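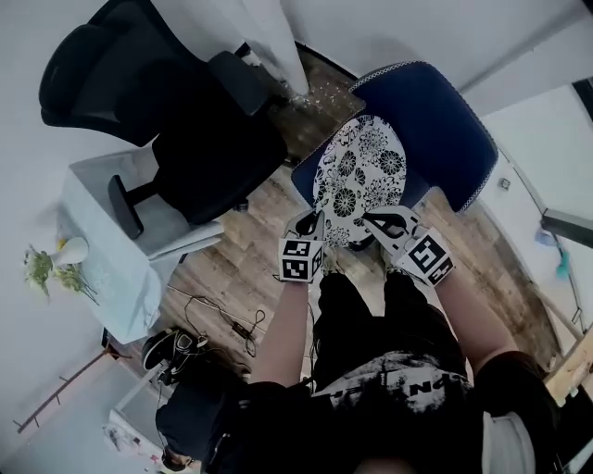 March 30, 2019. I have been thinking about plates all week, which is a ridiculous way to spend a week. The Okholm catalogue came on Monday with its promise that the right dinner service will "change how you gather", and I have read that line enough times now to be properly annoyed by it. I gather the same way on anything. Still, I will admit the black and white one with the big chrysanthemum blossoms looks good tilted up against the blue chair, better than it ever does lying flat under a pile of potatoes. The little leaves curl about between the flowers and you don't notice them at all at dinner. Whether that is worth the cupboard space is another matter.

The cupboard is the real trouble. It holds 60 pieces of crockery if you believe the label inside the door, and whoever wrote that label had never met a gravy boat. Everything on the bottom shelf has to come out before anything at the back can be used, so nothing at the back gets used. I read an article on the Khondokar method, where you take out each piece, hold it up and decide if you would buy it again today. I don't trust it. At nine in the morning I would buy nothing again, and after a glass of wine I would buy the lot. Nobody's kitchen should depend on what time it is.

Tried it anyway. The soup bowls failed. The Briretti platter failed twice, once for the colour and once for the weight, and then went straight back on the shelf, as it's the only thing in the house that fits a whole roast chook. So much for the method. The flowered plates passed, I suppose, though I suspect I was swayed by that navy chair with its patterned white and blue piping. Anything would look respectable in front of it. A plate ought to be judged against a sink.

I also looked up what the pattern might be worth, and I wish I hadn't. One listing wanted $962 for a set, with chips, postage extra. Asking is not selling. I could ask $962 for the tea towels.

The Pellik racks are the other thing. They stand plates on edge so you can pull one out without lifting the rest, and the reviews are so glowing that I assume they were written by Pellik. My doubts:

- the shelf is shallow and the big plates may stick out past the door
- wire on glaze, every day, for years
- 2 racks would do the dinner plates but it would take 3 to do the job properly, and they are sold in pairs, of course

I measured the shelf and then lost the bit of paper. Will measure again tomorrow and write it in here this time.

The greenery in the small white vase can stay on the table for now. The white cloth needs a wash whatever I decide about the rest, and I'm not hanging it out if the forecast is as reliable as last weekend's.

No purchase until May. I said the same about the kettle - and bought the kettle - but a kettle boils water and a rack just stands there. Soup bowls are in a box by the back door. I have left the box open.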